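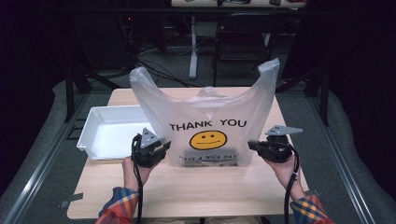 The Drunari hand-held pair at a bench, with a thin plastic shopping bag.

Drunari Hand-Held Grippers – Common Questions

What comes in the kit?
Two grippers, two cables and a set of spare finger plates. The bench and rails are sold separately.

Can it handle thin plastic?
Yes. Bags are one of the harder things to pick up, so go slowly and close the fingers on a fold – a flat stretch of film tends to slip. Printed bags and clear film are both fine to work with.
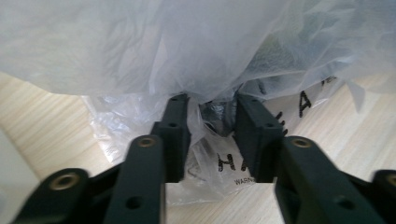

Do I need to wear anything special?
No. Long sleeves are okay. Let the cables hang down past your wrists.

How long can I record?
Up to 45 minutes per session. Files save every eight minutes.

Can I rent a pair first?
Yes, through Wolen. Ask for Milagros Pereyra and quote part 1744.

Who handles repairs?
Karim Bataineh at our Orow shop. Send both grippers, even if only one is faulty.

Filed under: Grippers, Support
Last updated: 16 June 2026
© Drunari | Contact | Back to top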